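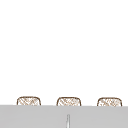
*Three rounded woven tops, all in a row.*

Dear all,

Yakubu wrote on Saturday:

> Has anyone got a quince paste that sets? I followed the Ferreira recipe to the letter and mine is still a very thick jam after two goes on the stove. It tastes lovely but it slides off the cheese. Also, is it worth peeling them? My hands are ruined.
>
> Yakubu Mohammed

Yakubu, I do feel for you, and you're in good company, as my first three Septembers in Javthorpe all ended with jars of something I had to call "quince spread" when I gave it away. I've since made my peace with it, mostly thanks to Jummai Ugwu, who let me stand next to her for a whole afternoon and ask silly questions.

No, don't peel them! Rub the fluff off with a tea towel, chop them roughly, and tie the cores and pips up in a bit of muslin so they can go in the pan too. Simmer until the fruit is properly soft, take the bag out, give it a good squeeze, and push everything else through a sieve. I know the sieving is dull. I put the wireless on.

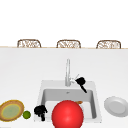 *White worktop and sink, with the chair backs just showing over the far side.*

Now the sugar. The Ferreira recipe asks for equal weights, and I have gone a little under that for years — 300 g of sugar to every 350 g of purée suits my taste. What I think has let you down is the time. It wants a low heat and a great deal of stirring, until a spoon drawn across the bottom of the pan leaves a clean path that is slow to close. Wear long sleeves, as it spits like anything towards the end.

Then spread it in a lined tin and leave it somewhere dry. Kelechi puts hers in the oven on the lowest setting with the door ajar, and I simply forget mine on top of the boiler for 2 days, turning it once if I remember.

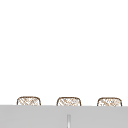

As for the batch you've already got, tip it back in the pan and carry on cooking. It won't mind. Aminu Adeleke did just that last year with 6 jars, and we ate the result with a Goltville blue well into the spring.

Imani Whitlock still has windfalls by her gate if anybody wants some, but do take your own bag. And if someone has my big sieve, the one with the bent handle, I should love to have it back before the medlars.

Warmest wishes to you all,
Alia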